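**Bornwood publishes shared-table rules for two-arm handling cells**

Bornwood has released the first full edition of its working rules for cells in which two robot arms share one table. The document replaces a set of internal notes that had been in use at the Munik test hall and at Szilágyi, and it takes effect for both sites in December. It covers layout, gripper approach, cable routing, stop controls and the records kept for each run.

The rules apply to light handling work only: sorting, laying out, picking into trays and similar tasks on soft or irregular items. Cells that cut, heat or fasten are excluded and stay under their existing procedures. So are cells with a single arm, although sites may adopt the sections on cables and records if they wish.

The central requirement concerns the shared zone. Each table must have a written boundary between the area assigned to the left arm and the area assigned to the right arm, with an overlap strip between them. Only one arm may hold a claim on the strip at a time. The claim is set in the controller before the arm moves and released once the gripper is back on its own side. A claim that is held for longer than 9 seconds without motion raises a fault and pauses both arms. The earlier notes allowed an operator to clear such a fault from the screen. Under the new text it has to be cleared at the cell.

Artificial flowers are the reference item for the handling section. They were chosen by Ieva Petrauskas, who edited the document, for their long stems and for heads that yield when a gripper touches them. A stem laid across another stem is treated as a single obstacle until one of the two has been lifted clear, and the path planner must be told so. Sites that use other items have to show that these are at least as awkward to separate.
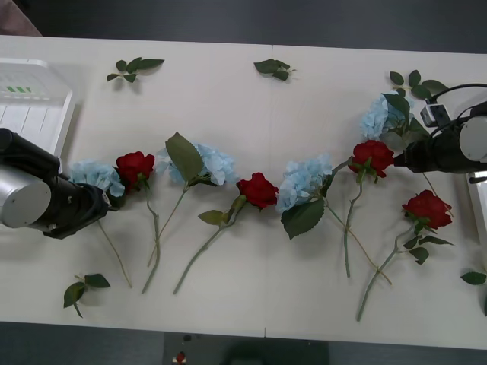 *Reference layout with roses and hydrangeas, one arm working from each side of the table.*

Approach limits are given in two steps. Free travel over the table is allowed up to 580 millimeters per second. Once a gripper is inside the item zone, the limit falls to a value each site sets for itself and writes on the cell sheet. Petrauskas said the second figure was left open on purpose, as the two sites use different fingers and a common number would have been too slow for one and too fast for the other.

Contact rules are stricter than before. A gripper may rest against an item before closing, but it may not push the item across the surface to reach a better grip unless the task sheet names pushing as a permitted move. Repeated grasps on the same item are limited to 3 per run. After the third, the item is logged as not handled and left where it is. Loose parts that come off an item, such as leaves, stay on the table until the run ends and are entered in the log as debris. Operators may not reach in to remove them while either arm is enabled.

Trays and baskets are treated as fixed equipment. They must be placed before the run starts, with the full rim on the table, and their position has to be taught again whenever they are moved. 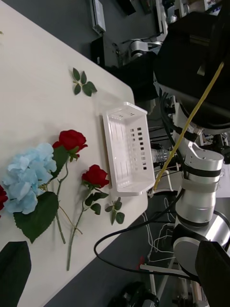 Cable routing takes up a separate section, drafted by Dezső Szekeres. Cables attached to an arm must have enough slack for the full working range of every joint, and the slack must be checked by jogging each joint to its end stops at low speed. The check is done with both arms installed, one arm moving while the other is parked in its furthest reach over the table. Cables that lie on the floor are allowed inside the cell but not across the operator's walking route. Straps and clips are to be inspected at the start of each shift, and any strap that has slid along the arm is to be replaced and not simply pushed back.

Szekeres said the section had drawn more comments in review than any other. Several reviewers wanted floor cables banned outright. The drafting group kept them for cells that are rebuilt often, on condition that the routing is sketched on the cell sheet and updated after each rebuild.

Stop controls must be reachable from the operator's normal position without leaning over the table. The function is tested on both arms at once, and the test is repeated after any change to the controller. Results go into the run record together with the software version, the item list, the cell sheet and the name of the operator. Records are kept for 5 years.

Tiltix, which supplies the controllers at both sites, will provide an update that implements the claim logic. Sites may run the older version until the update has been installed, but with the overlap strip closed to both arms. Existing task sheets remain valid for cells that have not been changed, provided that a boundary has been added to the sheet.

Comments on the first edition go to the editor at Bornwood. A revision of the sections on grasp attempts and on debris is planned once both sites have submitted their run records for the first quarter.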